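Re: [bukbridge-sessions] Spring programme and door money

Thanks for the replies so far. The hall is confirmed from 7pm, and Clarkance will play the first set. We took 924 pounds over the winter run, so both bands can be paid on the night.

> Is the Lashari date still going ahead? I have 27 people
> asking about tickets and don't know what to tell them.

Yes, it is. We have sold 159 so far, and I can hold 27 at the desk if you send me the names by the end of March.

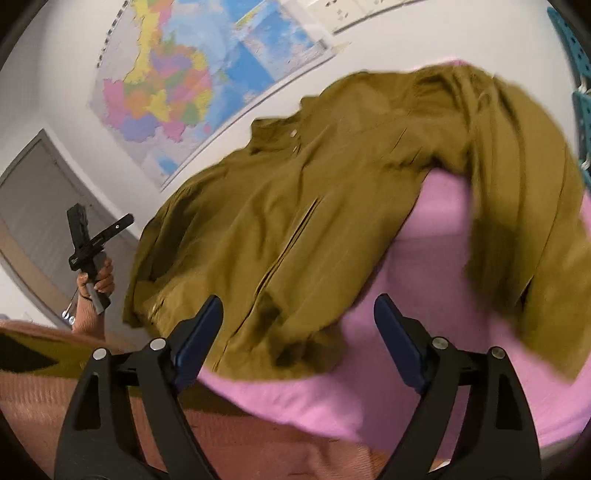 STILL TO SORT OUT

1. Drernar need a second vocal mic and a longer stage lead. Ours is too short for the far side.

2. We are three people short for putting out chairs. Please reply to the list if you can do it.

3. The piano tuner can only come in the morning, so someone has to collect the key the night before.

Set times will follow once Drernar have sent theirs.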